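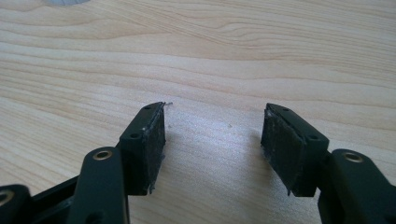 A tabletop, pale wood and all.

pumphrey_reader
Finally finished Leitão's book on the Pliltthorpe prayer books and I have thoughts! Chapter 2 is wonderful, all that stuff on who scribbled in the margins and why. But then she spends ages on the 1163 charter and I kind of drifted off. Has anyone read her earlier essays? I only know this one.

skandance
The charter part is the whole point, sorry. Without it you can't date the feast day list.

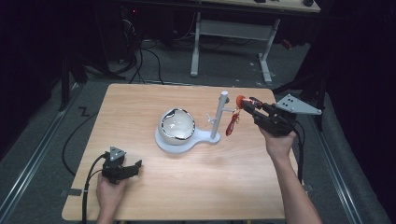
pumphrey_reader
Fair, but she could've put half of it in the notes - there are plenty of those already. I got the Giltudent paperback, by the way, and the index is awful.

oldvellum
Index is better in the hardcover. And I'm with Pumphrey on the charter. Joaquim Simões dealt with it in four pages and I didn't miss a thing.

skandance
Simões skips the Latin completely! Four pages is easy if you leave out the hard bits.

pumphrey_reader
Okay, now I want to read both side by side. Is the Simões still in print?

oldvellum
Used only, I think. I got mine from a library sale in October.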